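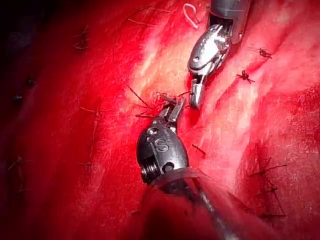
## The extra pair of hands at Dasthorpe

Feb 8, 2020

Half past seven, skills room, second floor. Coffee in paper cups. Liesbeth Prins has her shoes off already - she works the pedals in socks, always has, says she can't feel them otherwise.

She has been a theatre nurse, then a surgical assistant, for 20 years. Most of that standing at the table with a retractor in her hand and a crick in her neck. Now she sits at a console across the room, forehead against the viewer, and the instruments do the leaning over.

Stitching is what they drill. One set of jaws holds the thread, the other comes down to meet it. Then again. The Judix software on trial here wants to take over parts of that: the passing, the tensioning, one day the whole knot. For now it suggests and she says yes or no. Mostly yes lately. In December it was mostly no.

"I used to know a knot was tight by my fingers," she says. "Now I know by looking. It took me months to trust that and I still don't on a bad day."

No feel through the handles, see. You watch the thread, how it lies, whether the tissue puckers. New trainees pull too hard and snap it. Old hands too, the first week.

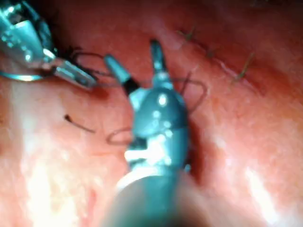

*Photo: Dasthorpe skills room / Judix trial*

The knots themselves are fine, everyone agrees on that. What bothers people is the rota.

A long case used to need 5 people round the table. The plan from Zitier, the consultants brought in by the trust, says 3 for the same list once the software is signed off. Nobody loses a job, the plan says, page 162, in a footnote. Staff have read the footnote. They have also read the bit about "natural turnover".

Bartoš, who runs the training side, is blunter. He thinks the assistants who learn the console will be better paid and the ones who don't will end up fetching and counting. He wants paid hours for practise, not evenings. So far he's got the evenings.

And there's the talk, or the lack of it. At the table you pick things up - a grunt, a look, somebody's shoulders. With the surgeon at a console you have to say it all out loud. Liesbeth likes this more than she expected. The juniors speak up more. The surgeons, she says, have had to learn to say please into a microphone.

Her neck's better as well. Her eyes are worse, she has has drops in her locker now.

The trial runs on until the summer. She's back on the pedals after the break, second coffee going cold on the windowsill.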